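Stalik two-arm table station
Supplier: Zwahlen, Florkby office
Page updated June 27, 2018

The Stalik is a table station with two arms for kitchen and household tasks. It is sold to laboratories, test kitchens and technical schools. Before you ask for an offer, please read the points below, as they decide most of the final price.

What is included
Two arms with wrist and gripper, mounting brackets, control box, emergency stop and the Ellura software with a licence for 3 years. The table is not included. You can use your own table if it is flat and does not move when you push it from the side.

Space and power
Table width: at least 167 cm
Table depth: 105 cm recommended
Weight of the station without table: 58 kg
Please plan one socket for the station and a separate one for the appliance. A microwave oven on the same line as the control box can give trouble when it starts.

Planning the budget
Customers often calculate the arms and forget the rest. We advise to put aside money for spare finger links, one day of training and the appliances themselves. An ordinary countertop microwave is a good first appliance - it has a door, a row of buttons and a display, so you can practise different kinds of task with one purchase. Buy two of the same model if you can. Models change quickly in the shops, and a new button layout means new teaching work.

Delivery
Orders confirmed now are delivered from the end of July. Installation is done by us and is charged separately. The return of unused spare parts is possible if the bag is still closed.
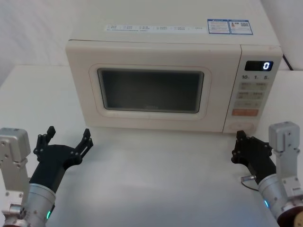
Customer comments

Ellen, test kitchen: We followed the advice about two identical ovens and I am glad of it. But I would write more clearly that training is per group and not per person, we had budgeted it wrongly. Also please give the price of the finger links on the page, one should not have to send an e-mail for this.

Reply from Zwahlen: Thank you, the training price is per group, up to four persons. The price list for spare parts will be added to this page in July.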